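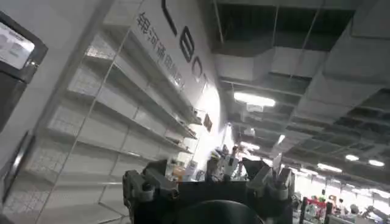
I sell second-hand books by post, mostly travel and local history, and after many years of keeping them in my flat I have decided to rent a unit on the Tustard estate, at the edge of Drorkudcombe. I have 3000 books. My question is about air and damp, and I will try to put it in good order, please excuse my English where it is not correct. The books will stand on tall white shelving like you see on the left, and over it the ceiling is the open industrial kind. In my flat the ceiling is low and the air is the same temperature everywhere. How do the books on the top shelf behave in a high room in winter, compared with the books near the floor? And is it better to put the shelving against the outside wall, or to bring it into the middle and lose the space?

paperwren, posted Mon 5 February

-----

oldfolio
Bring it off the wall. I would not discuss even. An outside wall in a unit is normally one thin layer with nothing behind it, and the books at the back will take the damp first. You will not see it, because you look only at the spines. Leave a gap wide enough for your hand and your arm, so you can feel behind.

-----

marginalia_k
I agree about the gap, but I do not agree that it must be in the middle of the room. I rent a unit at another estate and mine stand a hand's width from the wall, for a long time now, with no mould. The wall is dry. What matters is if the wall is dry. Paperwren, did you visit after heavy rain?

-----

paperwren
Thank you both. I have visited 2 times, but the weather was dry on both days, so I cannot say. I asked the landlord's office and they answered "no reported issues", which I do not find very precise.

-----

oldfolio
"No reported issues" means the last tenant kept car tyres there.

-----

glue_and_thread
I repair bindings, so I see what comes out of such places. Some points from my bench.

The top shelf is the warm shelf if you heat the unit. The warm air goes up to the roof and stays there, and in an open roof you pay to heat a lot of air that no book is using. Leather and old glue do not like it. They become dry and the joints crack when the customer opens the book. The bottom shelf has the opposite trouble. Never put books directly on the lowest level if this level is close to a concrete floor. Put there your packing paper, your empty boxes, things you can throw away.

So: cloth and modern paperbacks high, leather in the middle, packing material low.

-----

paperwren
This is very useful. I had planned exactly the contrary, with the heavy leather volumes at the bottom for stability. I was thinking of the weight and I did not think of the floor.

-----

dustjacket_dan
You were right to think of the weight though. If you put only empty boxes at the bottom and all the books from the middle upwards, a tall unit can tip. Fix it to something. I bought mine from Mudaliar and it came with brackets for the wall, but the brackets are short, so if you leave the gap that oldfolio wants, they do not reach. I had to buy longer ones separately. Ask before you order.

-----

oldfolio
Or join two rows back to back and fix them together at the top. Then you need no wall.

-----

marginalia_k
Then you also cannot feel behind, which was your own advice this morning.

-----

oldfolio
Back to back in the middle of a room there is no cold wall behind. It is a different case. Books against books.

-----

marginalia_k
All right, I accept this. But air must still pass between the rows. I have seen two rows pressed together so tightly that a dropped pamphlet stayed in there until the seller moved out.

-----

inkling77
Has anybody mentioned the dehumidifier? I use a Benmont, the small one, and I am of two minds about it. In a closed room it is good. In a big unit with a roller door it works all day and all night, and I have the feeling it is drying the whole estate. I stopped leaving it on and I use it only after wet weather, with the door closed.

-----

glue_and_thread
Before any machine, buy a cheap humidity meter and leave it there for some weeks. Better, buy 4 and put them in different places: one high, one low, one by the door, one behind the shelving. Write down the numbers. Until you have them everything in this thread is guessing, mine too.

-----

paperwren
I will do this. The contract begins in March, but the office has said I can have the key earlier to measure for shelving, so I can leave the meters there already.

May I ask also about money? The rent is 3000 pounds for the year, without electricity. For me it is a big step. In the flat I paid nothing, but I also slept beside the atlases.

-----

dustjacket_dan
Ask who pays if the roof leaks on stock. The building insurance of the landlord will not cover your books. You need your own, and some insurers want the lowest shelf to be a certain height above the floor or they refuse a flood claim. Read this part slowly.

-----

inkling77
For what you sell I find the rent high. Did you calculate how many books you must post each month only to pay for it? I gave up my first unit for this reason and went back to the spare bedroom, with fewer books and better ones. I do not miss it.

-----

marginalia_k
That depends on the person. I could not work at home any more, I had boxes in the bath. For me the rent pays also for a table where I can pack without moving everything first.

-----

paperwren
I calculated it, and it is possible if I also sell the maps, which now are in a cupboard and not listed, as I cannot reach them. Inkling77, I understand your point, and I will sort out the weak stock before I move it. It has no sense to pay rent for books that nobody wants.

-----

oldfolio
Sort before you move, yes. Carrying is the expensive part. And small boxes. Everybody fills the first box too full.

-----

glue_and_thread
Maps flat, please, not rolled, and not on the top shelf.

-----

paperwren
Flat, in the middle, away from the wall. I have written it on the plan. I will come back with the numbers from the meters when I have some rain to compare.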